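Alstead Perforated Shelf Riser, White

Home > Kitchen & Dining > Countertop Storage > Risers

Item no. 1020
In stock – ships from our Dradola warehouse

The Alstead is a small metal riser for a counter, desk or tabletop. It gives you a second level to put things on and keeps the space underneath free. The top is punched all over with small cross-shaped holes, so crumbs fall through and air gets under whatever is standing on it. The legs are thin and painted to match the top, with a cross brace below.

Use it for bowls, mugs, spice jars or a plant in a saucer. Two risers can stand side by side. They are not made to be stacked. 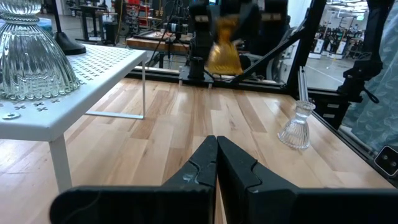 Alstead riser in white with ribbed clear glass on top, on a butcher-block style tabletop.

The riser comes flat in the box with screws and a hex key. Fit the legs loosely first, set the riser on a level surface, then tighten everything. Allow 20 minutes. The screw heads stay visible on the top surface at the corners.

Details
Material: powder-coated steel
Color: white
Width: 30 cm
Assembly: required, tools included
Use: indoor only

Care
Wipe with a damp cloth and dry. For dirt in the holes, use a soft brush and dish soap. Do not put it in the dishwasher or use scouring pads – they will mark the coating. Heavy glass should be lifted on and off, as sliding it can scratch the top.

Shipping and returns
Orders over $100 ship free. Unused risers can be returned within 30 days in the original box. Replacement screws are sold separately under Hemard spare parts. Please have your order number ready when you contact us.

Also in this range
Alstead corner riser, white
Benítez wire basket, small
Hemard hook rail

Page updated 3 Aug 2020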